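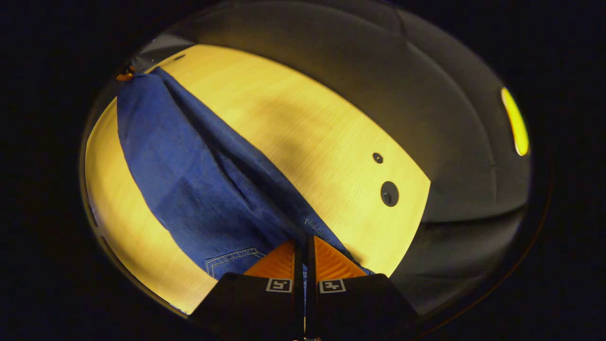 Chapter 12: Denim and Other Sturdy Cloth

2019-09-16 | By the Sumham Home Textiles staff
Shares 199 | Comments 2

Most of us own at least one pair of jeans, and most of us have at some point dropped them on a table or a chair and left them there until the next morning (or, if we are being truthful, until the next weekend). So we begin this chapter with a fabric you already know well, and we'll ask you to get to know it a little better before you wash, press or fold it.

Denim is a twill. In the last chapter you wove a small twill sample on the cardboard loom, and you may remember how the threads stepped over one another to make slanting lines. Go and find those same lines on your own jeans! In classic indigo denim the lengthwise threads are dyed and the crosswise threads are left pale, and that is why the inside of a pant leg looks so much lighter than the outside.

Because the cloth is firm, it holds a crease much longer than a thin cotton shirt will. Denim left in a heap will dry in a heap, folds and all, and the ridges tend to fade faster than the hollows between them. Students in our Villanueva classes kept a pair bunched up in a drawer until December and spent nearly 70 minutes coaxing the lines back out with a steam iron.

For the first exercise you will need a clear tabletop, one pair of jeans and the Cellach folding chart at the back of the book. Lay the jeans down just as they come, without smoothing them, and run your hand slowly along the longest crease from one end to the other. Write down where the cloth feels thickest.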